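**Workshop notebook, aviation restoration section. Friday, morning session.**

Work continued on the fuselage frames of the Storkon trainer. Frames 2 and 3 were removed from the jig and checked against the Bouazza drawings. Frame 3 is out of true at the lower longeron fitting and will be set aside until C. MacBrayne has measured the opposite side.

The logbook pages received from Stitow give 2,339 hours on the airframe at the time it was withdrawn from service. The engine log stops roughly 1,000 hours earlier. R. Moffat considers that a replacement engine was fitted and a new book opened, which has not been found. The entry is to remain marked "unconfirmed" in the parts register. 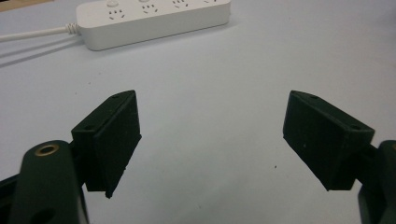
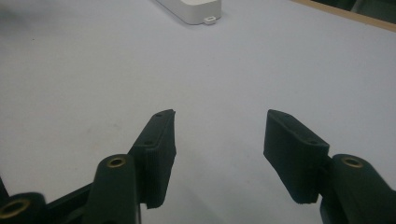
The tailwheel fork was stripped of paint before lunch. Two layers were recorded, gray over a dull yellow primer, and a sample of each was kept in the envelope filed under the fork's part number. The bushing is worn oval and must be replaced. Clondorex has quoted for a new one in bronze; the order requires a signature from R. Moffat.

Wing ribs: no work done. The glue delivered in March is past its date and is not to be used on any flight structure, including test pieces.

Outstanding: return the borrowed reamer set, copy the Stitow pages for the second binder, and recheck frame 2 after the jig has been leveled.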